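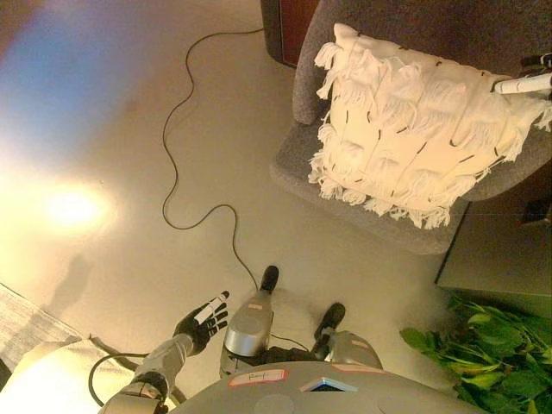 The Butler Who Holds the Markers

Jiser wants to rent you a humanoid. The plan is called Wivevari Home, it costs $654 a month, and for that money a silver machine stands in your living room and tidies it. I have read the whole brochure, including the part about the "gentle presence package," and I have opinions.

The first is that the living room is a strange place to start. Factories are flat, bright and dull, and everything in them sits where it sat yesterday. A living room has an armchair in charcoal fabric, a throw pillow with enough fringe to hide a set of car keys, a houseplant leaning into the walkway and a black cable wandering over the floor like a river on an old map. I have tripped over cables like that in my own home, with two good eyes and decades of practice. Jiser's brochure says the robot "adapts to your space." Mine never adapted to me.

The second is about the hands. They are lovely hands, I'll say that. Five black fingers each, and they'll take a marker apiece, one held out over the floor and the other across the corner of the pillow. But look at those two objects together, a capped marker and a shaggy white cushion, and you have the whole problem of housework. One is stiff and keeps its shape. The other one flops. Most of what I pick up in a day flops: socks, towels, bags, the dog's blanket. The sample task list in the brochure runs to 19 items, and I would call most of them stiff.

Then there's the deposit, which is $1,706. Page four explains that this covers "incidental contact with furnishings." I read that twice. I own a lamp I'm fond of.

Friends who like this sort of thing tell me I am missing the point, that you pay now so the machine will be good later. Fine. But that is an investment, and investments usually come with a share of something. Under the Jiser plan you get a discount of $200 after the first year and a newsletter.

Compare the Acheampong service, out of Gerolberg. No legs, no torso, no glowing panel on the chest. It's a squat thing on wheels with a bin on top, and it costs a good deal less. It can't hold a marker over a pillow with any elegance at all. What it does is carry laundry from one end of the hall to the other, and it makes no claims about its presence, gentle or otherwise. My sister-in-law has had one since February and has mostly stopped mentioning it, and I can't say that about her dishwasher.

I would still like to see the humanoid do well. I'd like one to fold a fitted sheet, a job I have given up on myself. Until Jiser puts that on the list, I'll pick up my own markers and keep the $654.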